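Wash Less, Wear Longer: What Students Do With Their Clothes Between Washes

Project report by Bouchra Radwan
Textiles and Everyday Life, second-year project
Supervisor: Dalia Fawzy
Handed in 2020-02-19

Why I picked this

My grandmother washed on one day of the week and aired everything on the others, and when I moved into a shared house in Rodell I was surprised to find that my housemates ran the machine almost every evening, often for a pair of jeans and two shirts. I don't say this to tell on them (they have read this report and still speak to me), but it did get me wondering how people my age decide that a piece of clothing is dirty. Is it the look, the smell, or just the fact that it was worn yesterday? I thought I would find plenty written on it, and there was a fair bit on machines and detergents, but much less on that little moment at the end of the day when you take something off and have to put it somewhere.

How I went about it

I made a paper questionnaire with 10 questions and left 200 copies in the library, the Belhaj dining hall and the laundry room at Clurnon Hall during January. I got 157 back, which made me very happy, as Dalia had warned me to expect fewer than 100. A few were filled in by couples together, and I kept those in as one answer each. After that I sat down with six people for a longer talk, usually over tea, and asked them to tell me about the last three things they had worn. I also kept a diary of my own clothes for four weeks, which turned out to be harder than I expected. I kept forgetting socks.

What people told me

Nearly everyone agreed on the easy cases. Underwear and gym clothes go straight to the wash and nobody wanted to discuss it further. Coats hardly ever go. In between there is a big, soft middle group, and that was where the talks got interesting: sweaters, jeans, pajamas, bedding, the shirt you wore for two hours to a dinner.

Most people had a place for clothes that were neither clean nor dirty. The chair was the favorite, then the end of the bed, then a hook on the door. One young man in Clurnon Hall had three hooks, in order of how many times the thing had been worn, and I admired that very much. Others said that the in-between pile was exactly their problem – after a few days they could no longer remember what was in it, so the whole lot got washed to be safe. I think a good part of the extra washing in my survey comes from forgetting, and I'd like to look at that more closely another year.

Jeans deserve a paragraph of their own. Some people washed them after every wear and some were proud of going months. The most common reason for washing was that the knees had gone baggy, and I had never thought of that as a reason before. The cuffs came up too, mostly from people who walk to class in the rain and roll them up.

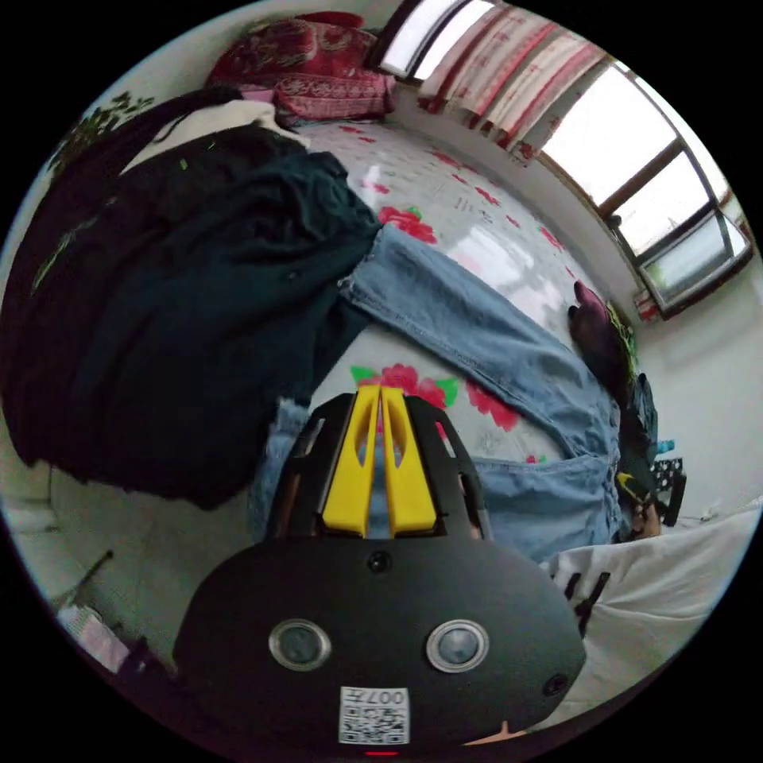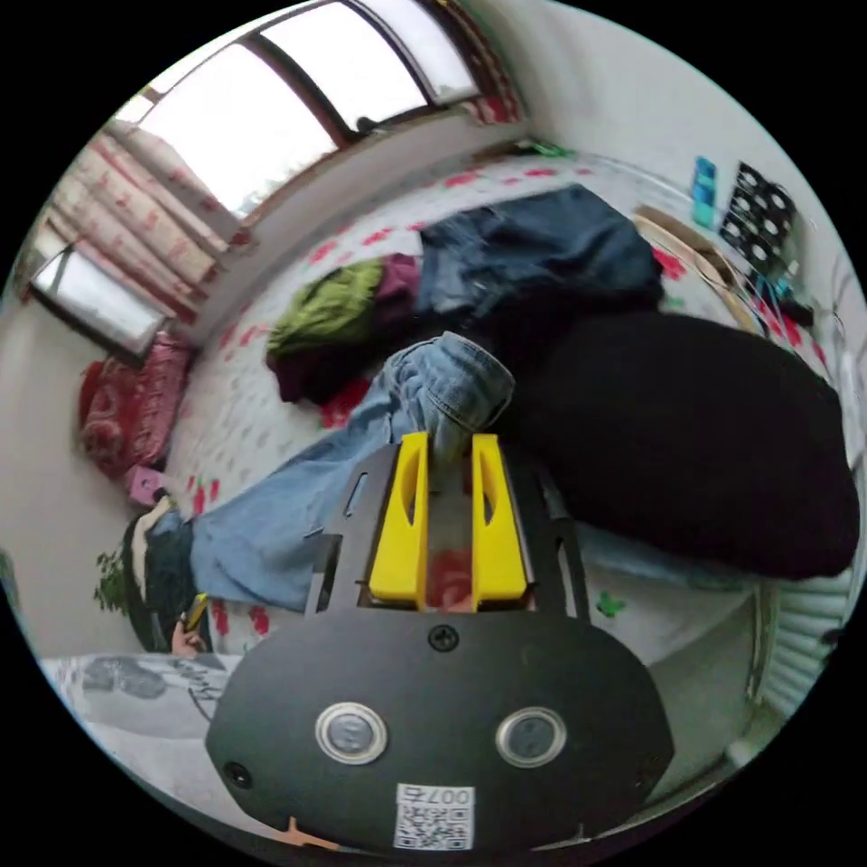

The rose-print sheet on the bed, and light blue jeans with a rolled cuff.

Bedding was where people got shy. On paper the usual answer was every two weeks, but in the longer talks it stretched a little, and then a little more once the tea was poured. Several people told me that they only own one set of sheets, so it has to be washed and dried in a single day, and in a Rodell winter with one clothes rack between five people that is asking a lot. I had put this down as a question of habit when I planned the project. For these students it was a question of space and of owning a second sheet.

The airing test

For the last part I tried my grandmother's method. I took four sweaters I would normally have washed, hung them by an open window overnight and asked two housemates to smell them in the morning without knowing which was which. Three passed. The fourth had been to a fried fish place in Drenda and was never going to.

What I would do differently

I should have asked about money. The machines at Clurnon Hall take coins and the ones in private houses don't, and I suspect that matters more than anything I did ask. I would also split question seven in two, as it asks about jeans and skirts together and several people wrote rather cross notes in the margin.

Thanks

My warm thanks to Dalia Fawzy for her patience with my drafts, to the front desk at Belhaj for looking after the return box, and to my housemates, who have now bought a second clothes rack.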